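What does it mean to rent a home?

A page for younger readers, by Shuzhen Wei

Some families own the place they live in. Some families rent. Lots of people do one and then the other, and then swap back again. Neither is better. But the words grown-ups use about renting are a bit odd, so let's go through them quick.

First word. Landlord.

Nothing to do with lords. No castle, no horse. A landlord is the person (or company) who owns the house or flat. Can be a woman, can be a man, can be a big office with a hundred people in it. Some people say landlady for a woman. Fine either way.

Second word. Tenant.

The person who lives there and pays. If your mum or dad signed the papers, they're the tenant. You live there too, so it's your home, but you don't have to sign anything. Children don't.

Third word. Rent.

Money. The tenant pays it to the landlord, usually every month, sometimes every week. Pay the rent, live in the home. It's a bit like hiring a bike, except you sleep in it and it doesn't go anywhere.

Let's make up a street and try it out.

Say there's a street called Jolley Street. Number 2 is a small flat over a shop. Sihan wants to live there with her little brother and their gran. The rent is £435 a month. Gran looks at what comes in each month and what goes out. Food, bus, heating, shoes (feet keep growing). Is there £435 left for rent? There is. Good. Gran says yes please.

Now what?

Now an agreement. This is a long bit of paper, or a long thing on a screen, and it says what both sides promise. You might hear it called a tenancy agreement or a lease. It says how much the rent is. When to pay it. How long the family can stay for. If pets are allowed. That last one matters a lot if you've got a rabbit!

Both sides sign. Gran signs, the landlord signs. Everyone keeps a copy. Keep it somewhere safe and not in the drawer with the batteries and the old keys, where paper goes to get lost.

The deposit

A deposit is extra money paid at the start. Gran hands it over and it gets looked after while the family lives there. When they move out, somebody checks the flat. If it's in good order, the money comes back. If there's a great big hole in the door, some of the money might be kept to mend the door.

But what about little marks? Carpets go thin where people walk. Paint fades by the window. That's called wear and tear and it happens in every home there is. Tenants shouldn't have to pay for it. A hole in the door isn't wear and tear. A hole in the door is a hole in the door.

This is why people make a list on the day they move in. It's called an inventory. It says what's in the flat and what state its in. Chair, fine. Curtains, small stain on the left one. Then later on there's no arguing about who did the stain.

Who mends what?

Big stuff is normaly the landlord's job. The roof. The pipes. The boiler, which makes the hot water. If the boiler packs up in January, the tenant rings or emails and the landlord has to get it sorted.

Small stuff is the tenant's job. Changing a light bulb. Wiping the bath. Putting the bins out. Not blocking the sink with porridge.

And the tenant has to say when something's wrong. Tiny drip under the sink? Say so. A tiny drip left for months can turn into a very soggy cupboard.

Can the landlord just walk in?

Not whenever they fancy. They own the flat but the family lives in it. So normally they ask first and agree a time. Different if there's an emergency, say water pouring through the ceiling. Then somebody needs to get in fast.

Furnished or unfurnished

Two more words, sorry. Furnished means the home comes with things in it, like beds and a table and maybe a sofa. Unfurnished means it's mostly bare and you bring your own. Some are in between, and that gets called part furnished, which can mean nearly anything, so you have to ask. Is there a cooker? Is there a fridge? Ask ask ask.

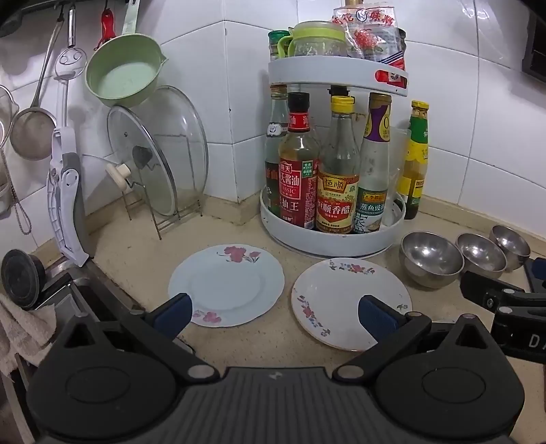 If a home is furnished, who do the things in it belong to?

The landlord. The family can use them every day, but they stay behind when the family moves out. Anything the family brought with them goes along to the new place.

OK, nearly done. Moving out.

A family might leave for a new job, or a bigger place, or to be nearer to cousins. They can't just vanish on a Friday. They have to give notice. Notice means telling the landlord ahead of time, in writing, that they're going. The agreement says how long ahead. The landlord has to give notice too, if they want the home back, and there are rules about how it's done.

Then it's boxes. Then cleaning. Then the list comes out again, somebody checks the chair and the curtains (same small stain, all good), and the keys go back. Sihan's gran gets her deposit. Off they go.

Words to remember

Landlord: owns the home
Tenant: pays to live there
Rent: the money, mostly monthly
Deposit: money held at the start, comes back if things are in good order
Inventory: the list of what's there
Notice: telling the other side early

Something to try

Pick one room at home and write an inventory for it. Just the one room, or you'll be there all day. Put what each thing is and what state it's in. Be fair about the scratches. Then swap with someone in the family and see if they'd sign it.

Next page: what a mortgage is, and why it takes so long to pay back. Page last changed 6 May 2022.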